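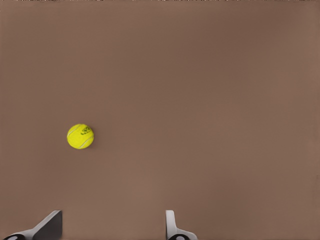

I spent most of the winter break comparing two grippers for the small arm on my bench, and nearly all of it happened in simulation. I own one of them. The other costs more than I want to spend on a guess, so I wanted to see both doing the same job before ordering anything. The job is picking a ball off a flat surface. I picked a tennis ball for the model, the usual yellow with the pale seams, and dropped it on a plain brown plane with nothing else on it. In the wrist view it sits well over to the left of the open fingers, so the arm has to shift sideways before it can come down. Starting with the ball dead center makes every gripper look good.

The two candidates are the Zornetero parallel gripper, which is the one I have, and the Flosmont two-finger. Both run off the same controller, a Hou board I bought used last July. The simulator is Lamia. I have used it for a couple of years, and I know its bad habits well enough to work around most of them.

I ran 140 tries with each gripper. Every try placed the ball in a new spot, and the same list of spots was used for both. A try counted as good if the ball was lifted and held until the arm got back to its home pose. If the ball rolled off, the try was over. I did not allow second attempts, although in real life I would.

The Flosmont did better, and most of the difference came when the arm was a little off to one side. Its jaws open wider, so an approach that is slightly wrong still ends with the ball between the fingers. With the Zornetero, one fingertip would come down on the shoulder of the ball and push it away. After watching a few of those I could call them before contact.

When the approach was good I could not see a difference. Both held on fine. I turned the friction down to see if one would start dropping the ball earlier than the other, and they both got worse at the same setting.

The camera matters more than I expected. I first had it mounted pointing straight down past the fingers, and the ball disappeared from view for the last part of the move. Tilting it fixed that but made the position estimate worse at the far side of the plane. I went back and forth and ended up with a 45 degree tilt, with the fingertips showing at the bottom. I like having the tips in view. When a grasp goes wrong I can see which finger got there first and don't have to dig through the log.

Speaking of logs, the first full run had to be thrown out. I had the controller delay set to zero, left over from another project, and both grippers looked great. The real Hou board has a delay you can notice by eye. Once I put a reasonable number in, the Zornetero results dropped a lot and the Flosmont results dropped a little. If you tried the config file I posted before the holidays, please change that setting. It is on line 1,362, under the timing block, and the comment next to it is wrong too.

Hanna Palamarchuk wrote to me about the earlier post and asked why I don't print longer fingers for the Zornetero. I did try that – on the real one, two years ago – and they flexed enough that the grip went soft at the tips. She thinks a rib down the back would take care of it. She may be right. I have filament left over and printing a pair is cheap, so that goes first, before I spend money.

There is one thing I can't check in Lamia. The ball is perfectly round and its surface is the same all over. My real ones are old and some of them have gone bald on one side. I don't know how to model that in a way I would trust, so it will have to wait for the bench.

I also started a longer run of 3,000 tries overnight with random lighting, only for the Zornetero. It stopped partway through with a memory error. I'll restart it in smaller batches and post the numbers along with the finger files when I have them.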